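The Door Test Gets a Rulebook

Ask anyone who builds home robots what keeps them up at night and sooner or later you'll hear about doors. Stairs get the headlines, and laundry gets the funny videos, but doors are everywhere, and every one of them is a little bit different. So when a slim set of guidelines on door opening started going around the labs in June, I read it in one sitting and then read it again!

The document is called the Gundthorpe practice notes, and it covers how to test a robot on doors in simulation before it goes anywhere near a real hallway. Lindsay Prendergast wrote most of it with Rangi Kereama, and the two of them have spent years arguing over what "the robot opened the door" even means. Does a door that moves an inch count? What if the robot gets it open and then clips the casing on the way through?

Their answer is wonderfully plain. A door counts as open when the robot's whole body could pass through the gap with room to spare, and the run counts as a pass only if the robot lets go of the knob cleanly and touches nothing else. Anything short of that gets logged as a partial, with a note saying where it stopped. 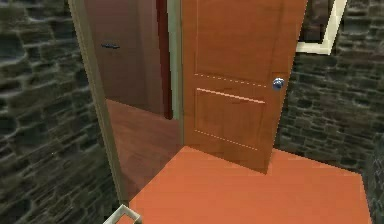

Then there's the question of how many rooms are enough. The notes ask for about 3000 runs, spread over different wall finishes, floor colors, knob shapes and lighting. Kereama is firm on this one. "If your robot only knows white walls and gray carpet, you've taught it an office," he told me. He wants rough stone, loud floors, shiny hardware, the works. He also wants the room settings saved with every score, so another lab can load the same room and get the same result.

Not everyone is sold. Shayne Lowther runs testing at Muvholm, and she likes the pass rule but thinks the force limits are too loose. A simulated hinge never sticks in damp weather, she points out, and a simulated knob never has a loose screw. Her team adds 2 extra checks with stiffer hinges and heavier doors — and she'd like to see both written into the next version.

I think she's right, and so, it seems, does Prendergast. A revised draft is due out in August 2024, with a longer section on hinges and a reporting sheet that fits on one page. Labs that want to comment can send in their failed runs along with the good ones. Prendergast says she reads the failures first.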